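Stumside Hand-Held Gripper Pair
Demonstration units and open day

Overview
Equipment > Hand tools and grippers > Stumside

The Stumside is a hand-held gripper supplied in pairs. The operator holds one unit in each hand and works at a normal table, at normal height, with ordinary household objects. It is intended for labs and workshops that need to study or record two-handed grasping without setting up a full robot cell.

Each unit has a two-finger jaw driven through a linkage. The fingers close toward each other and carry replaceable soft pads. Pads are a wear part and should be checked before each session. Left and right units are mechanically the same and can be exchanged.

Supplied as standard
Gripper units: 2
Spare finger pads: one set per unit
Carrying case
Printed setup sheet

Not supplied
Computer, table, test objects. A list of suggested test objects is on the setup sheet.

Maintenance
Wipe the pads with a damp cloth after handling food. Do not use solvents. Check the pivot bolts for play at the start of each day and tighten by hand tool only. Do not oil the linkage. If a pad shows a split or has lost its grip surface, replace both pads on that unit together. Pads from the earlier Bepari kit do not fit.

Availability
Pairs are built to order at our Gristow workshop. Orders placed after the open day will ship from June. Single units are sold only as replacements for customers who already have a pair.

Open day, 21st October
Customers and prospective customers are invited to try the grippers at Gristow. Visits are run in small groups of up to 20, and each session lasts 100 minutes. The first part is a talk on the linkage and on pad selection, given by Arif Jayawardena, who designed the current jaw. The rest is handling time. Visitors may bring their own objects, provided they are unbroken, dry and small enough to fit between the pads.

The handling exercises are done in a furnished room. Hard fixtures and machined blocks are available in the workshop next door on request – please say so when booking, as they are kept locked away.

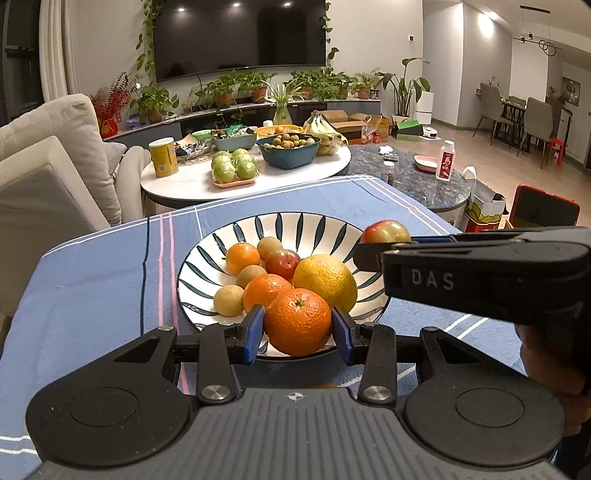 Fruit is the standard handling exercise for new operators. It varies in size, skin and stiffness, and it marks easily if the jaw is closed too hard. Start with a single piece at the front of the bowl, as with the large tangerine held between the blue pads, and keep the second gripper near the rim against a neighboring piece such as the apple. Plums and other soft fruit should be left until the operator has a feel for the closing force. Grapefruit calls for a wide opening and a slow approach.

Booking
Places are booked through the order desk. State the number of visitors and whether you already own a pair. Owners may bring their units for a pad and pivot check, free of charge, with a limit of 2 units per visitor. The Skasness wrist mount will also be on display but cannot be ordered yet.

Parking is behind the building. Use the side entrance and sign in at the desk.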